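Planche à plier Vorkero : trois mois d'essai

Je plie mal. Mes chemises sortent de l'armoire avec l'air d'avoir voyagé en soute, et c'est ce qui m'a fait céder, en juillet, à la planche Vorkero. Quatre volets en plastique gris, 55 euros, une notice de douze pages dont deux consacrées au rangement de la notice.

Le principe est connu : on pose, on rabat à gauche, à droite, puis vers le haut. Avec un tee-shirt, c'est impeccable. Avec une chemise, le col glisse et il faut tricher de la main. La Drerkora de ma sœur, moins chère, triche tout autant mais grince davantage.

Les charnières sont garanties 1 000 pliages. Je n'ai pas tenu de registre.

Sur le lit, donc, faute de table assez grande :
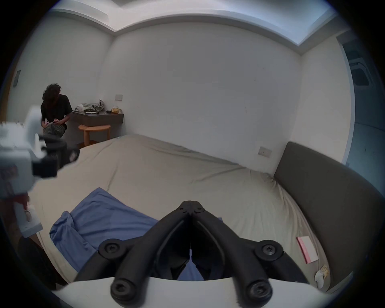
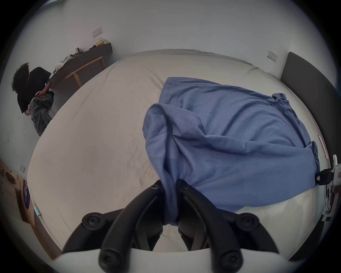
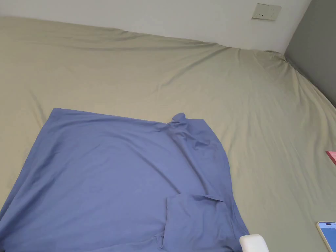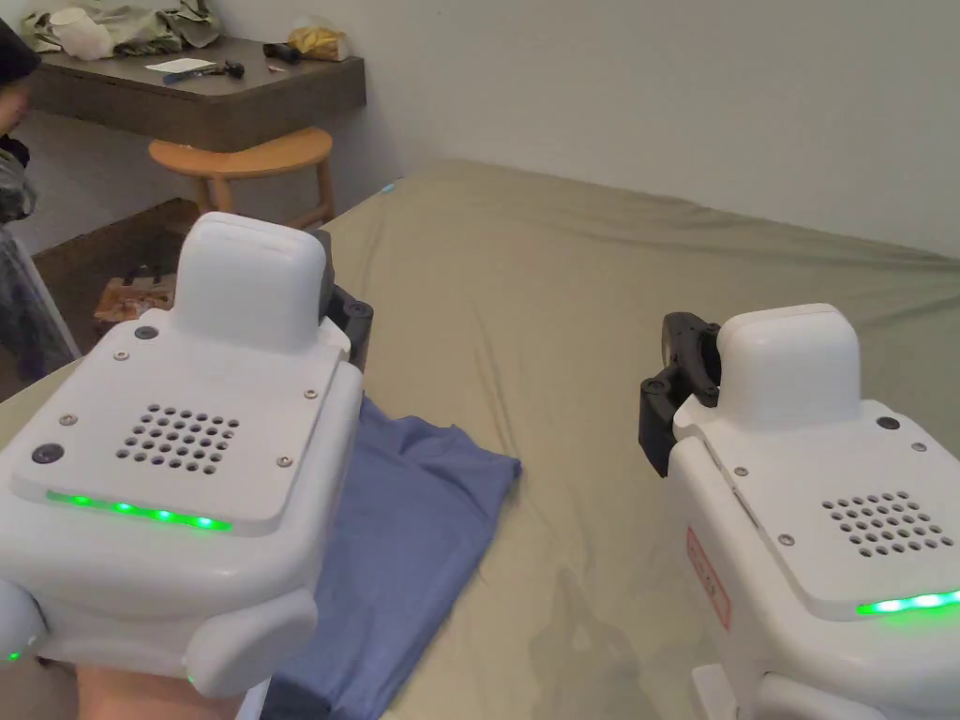 Reste l'encombrement. Dépliée, la planche réclame un plan ferme, et un matelas mou fait bâiller les volets. Repliée, elle ne rentre dans aucun tiroir ; la mienne vit derrière une porte et tombe vers 23 heures.

Je la garde pour les tee-shirts. Pour les chemises, j'ai racheté des cintres.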